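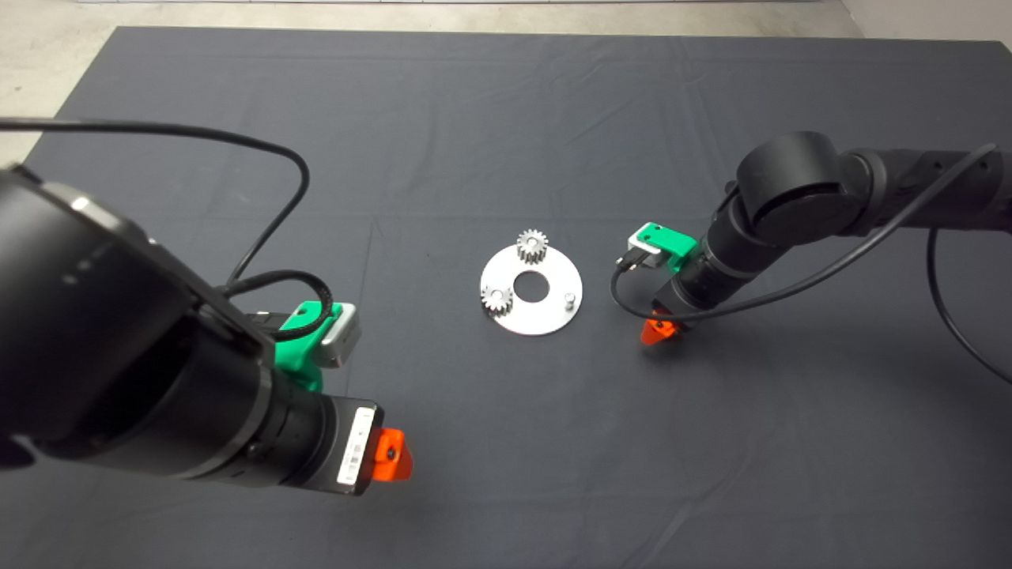
I'm Emrys Beddoe, and I buy and sell old books about handwork -- knitting, crochet, bobbin lace, mending, the odd tailoring manual that wanders in with the rest. The shop is called Ilatberg Books and it's really one long room with too many shelves. I started with two boxes of knitting leaflets from an estate sale and I still have a few of them, mostly the ones with coffee rings. I get asked a lot how a pattern book is supposed to go together, and I always end up talking about gears. Take a round metal plate with two little gears standing on it and a bare peg where another could go: that's a pattern book with its chart sheet missing. The text is all there, and you still can't make the collar!

So I check for the loose stuff first. Folding charts, transfer sheets, supplements tucked in a back pocket (people used them, bless them, and then lost them). If something's gone I say so in the listing, and I knock the price down.

Most of what I carry was printed 80 or 100 years ago, a lot of it in German or Danish, and I read both well enough to tell you what's inside. I'm slowly putting together a full run of the Muvetti crochet albums. I need six more, so if you've got any in the attic, please write! I'm also fond of the Kettler mending booklets, which are plain little things and very cheap.

Orders go out wrapped in tissue and stiff card. I don't rebind anything myself -- spines that need real help go to the Skotix bindery, and I'll mention the repair in the description.

The shop is open by appointment, except in October when I'm off at book fairs. Email is best. I'm slow on the phone and I lose the notes I take.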